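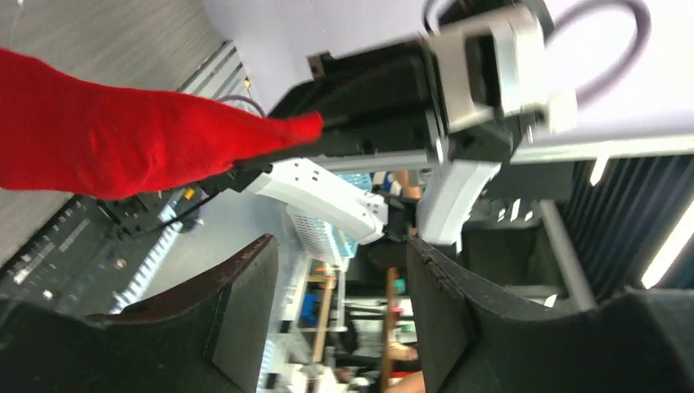
Progress report no. 2 – Bramwell Holiday Textiles
To: Halard Fund, small grants desk
From: Anneliese Brandes
11/25/18

Sorry this one is short and a bit choppy, busiest stretch of the year. Numbers first, then the rest.

Grant: $3000, paid in July.
Pieces taken in so far: 1398.
Washed, dried, checked and boxed: 783.
The rest are sorted by color and waiting in bins.

What counts as a piece, because you asked after the first report: one stocking is one piece, one hat is one piece, a garland is one piece no matter how long. Pairs of mittens are one piece. We had been counting them as two until August and I've fixed the earlier sheet, so the intake figure you saw before was slightly high. New sheet attached.

Washing

Going fine. Reds are still the slow part. Everything red gets a cold wash by itself, and anything with a white cuff or a pompom gets a color test first on an inside seam. Damp white cloth, press, look. If it comes up pink the piece goes in the hand wash pile. Hand wash pile is bigger than I planned for. We lost a batch of cuffs to pink in September before we were strict about this, they've gone to the felt box for patches so not a total waste.

Knits dry flat if they are big. Small stockings and little hats hang, one clip each, from the cuff where the cuff is strong enough and from wherever it's strongest where it isn't. Strips and ribbons hang too, they come out less creased than they did lying on a towel. We tried ironing them. Too slow, and two got scorched.

Drying racks

This is where most of the equipment line went. Bought the hanging kind with the clips on rings instead of the big floor airers in the proposal. They take up less room and you can put many small things on one. Uwe Brandes worked out the spacing – leave a free clip between anything thick, so the pompoms don't sit against the next piece. Thin strips can go right beside something. 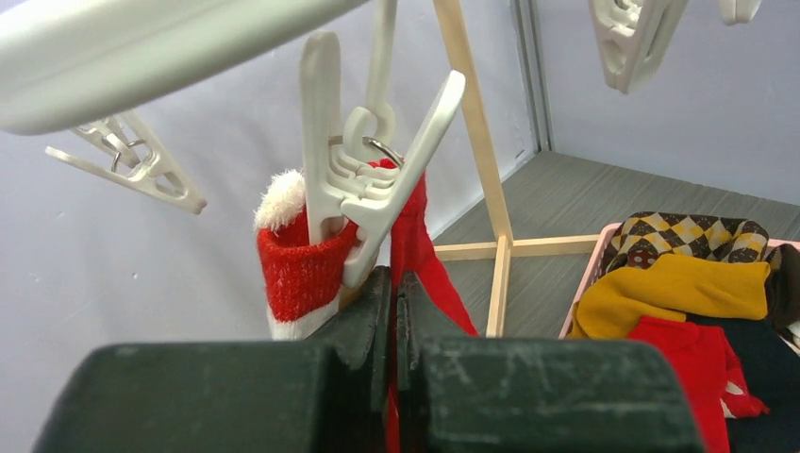 Small stocking with white pompom and cuff, hanging from a rack clip next to a red strip.

The clips hold well on knit. On the slippery satin pieces not so well, we found a few on the floor in the mornings, so satin now gets two clips or goes flat. A couple of clips have come off their rings already and been put back on with pliers. Asside (the shop we got the racks from) will sell spare clips by the bag and I've put that on the December list.

I know the proposal said floor airers. I mentioned the change on the phone in July but never sent it in writing, so please take this as the written notice. Same budget line, came in under. What was left went on detergent and lidded boxes.

Checking and mending

After drying each piece gets looked over – loose pompom, open seam, hanging loop gone. Loops are the usual thing. We sew on a new one in red cotton tape, takes a few minutes. Pompoms get a second stitch whether they look like they need it or not. Anything with glitter glue that sheds is set aside, I haven't decded what to do with those. Suggestions welcome.

Boxing

Boxes are labelled by kind and size, then by color. Small stockings are the most asked for so they are boxed first and go nearest the door. First boxes went to the Ramard Street family center last week and they have asked for more, mainly the little ones that fit on a door handle. The school order goes next.

What's behind

The big tree skirts. Not started. They don't fit the machine here and the laundromat wants a per-load price I'm still arguing about. Also the lending list, which is on paper and needs to be typed up before January when things start coming back. Uwe has said he will do it. I'd put that at mid December.

Room

Still fine, still crowded. We keep sorting at one end and hanging at the other and it mostly works. Heating was off for three days in early November and drying slowed right down, which is part of why the finished number is lower than I told you it would be. Its back on now.

Money

Receipts to the end of October are in the folder, November to follow with the next report. No overspend. The mending line has hardly been touched, tape and thread are cheap. I would like to move part of it to the laundromat cost for the tree skirts if that's ok with you. Need a yes or no by the second week of December, email is fine.

Next report end of January, with the returns count.

Anneliese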